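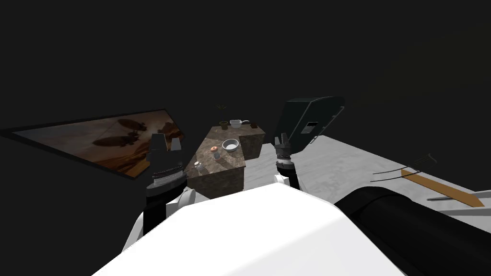 Sunday, late. Finally got the two gripper models side by side in the sim, Baltton fingers in one run and the Lanance set in the next, same arms, same marble table. I gave each 200 tries at the bowl and oh boy, the Lanance fingers closed so much more smoothly! The little jar is another story (9 good lifts with the Baltton, and I cheered for every one). My controller still jitters at the wrist, so tomorrow I'm lowering the gains and running the jar again before I touch the pot.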